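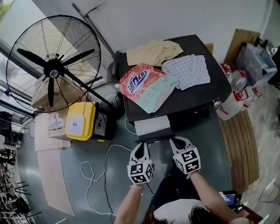 Cloths and detergent on the black table, with the big fan alongside.

Laundry corner is up and running!

If you have walked past the back room at Flindon this November and wondered why there's a bag of detergent out on the table, wonder no more. We have a proper spot for folding now, and I could not be happier about it. For as long as I've been here the kitchen cloths have lived in a heap on top of the fridge, clean ones and dirty ones together, and you took your chances.

Asif Zaidi found the table, and I love it. It's black and shiny, so every crumb and bit of lint shows up, and you end up wiping it down before you start (a good habit, if an accidental one). The checked cloths are the easiest to fold because you can follow the lines. Fold in half, in half again, then flatten with your palm. The plain beige ones are trickier and tend to slide back into a crumple the minute you look away. Zubaida Malik swears by rolling those, and after trying it for two weeks I've come over to her side.

We washed 152 cloths last month, which floored me. Rizwan kept the tally on the back of an envelope and it's still pinned up by the sink if you want to see it. Thank you to everyone who took a load home during the week our washer was out!

A few things to know before your turn:

One scoop of detergent is plenty. Close the bag afterward, please, and press the air out.

The fan is there for anyone to use. Clip the damp cloths to the rack in the hallway, turn the fan toward them and give it 90 minutes. Thick ones need longer.

Folded stacks go up to the kitchen by 4 p.m. so the evening group has them.

We are still short on checked cloths, the lavender and white kind especially. If you have any at home that you never reach for, Marlene Fagundes would love to take them off your hands. Small stains are fine. She has a soaking trick involving lemon juice and a sunny windowsill that she has promised to write up for the next issue, and I'm holding her to it.

Ashton Grimshaw has the sign-up sheet.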